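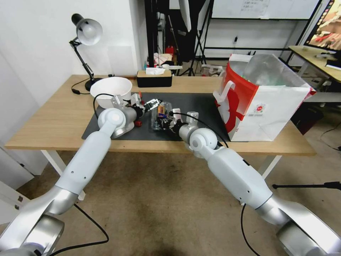 Limlow, August. I'm Sorcha Gallagher, and I'm thrilled to tell you that the Hodero Supper Swap is back for its second season! Neighbors cook, neighbors trade, and supper costs you a dish of your own. Any clear plastic container like the one on the table will do for carrying your share, and a big white bowl is handy for serving.

We fed 119 households last year, and this time there are 36 swap nights on the calendar (I may have gotten carried away).

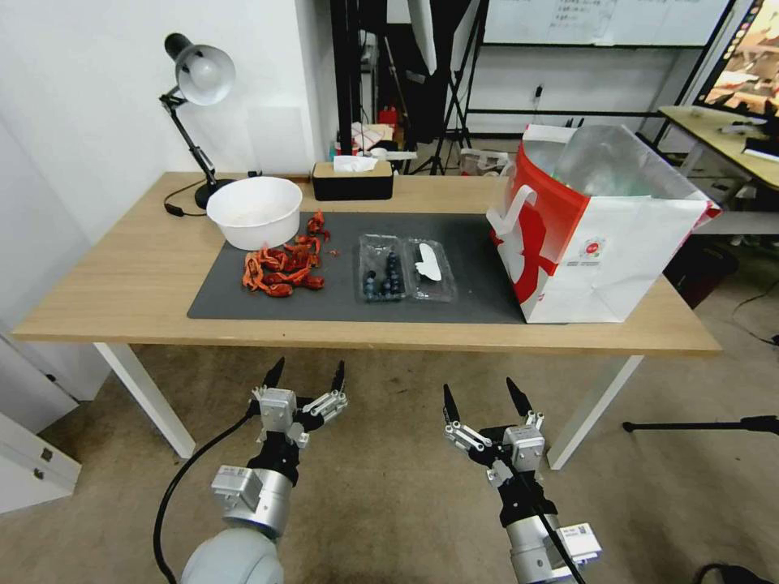
Opening night is seafood, my favorite, and doors open at 6 p.m. at the old Lacroix bakery. Bring something with a shell if you can. A pile of bright orange-red crayfish with blueberries for afterward is my idea of a good evening, but mussels are welcome too.

After that we go spicy, then soups, then pies,
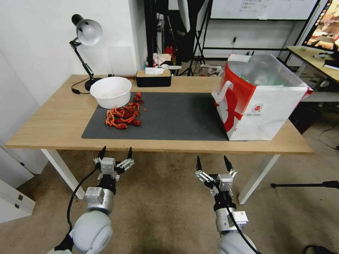 and then a potluck where anything goes. Sign-up is free, and each night has room for 16 cooks, so grab your spot early. 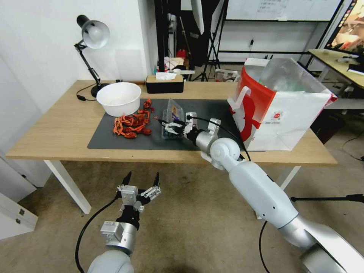

Margaux Tanguy told me she signed up for last year's pie night and came home with four new recipes and a standing dinner date. Sign-up sheets are at the Lacroix counter now.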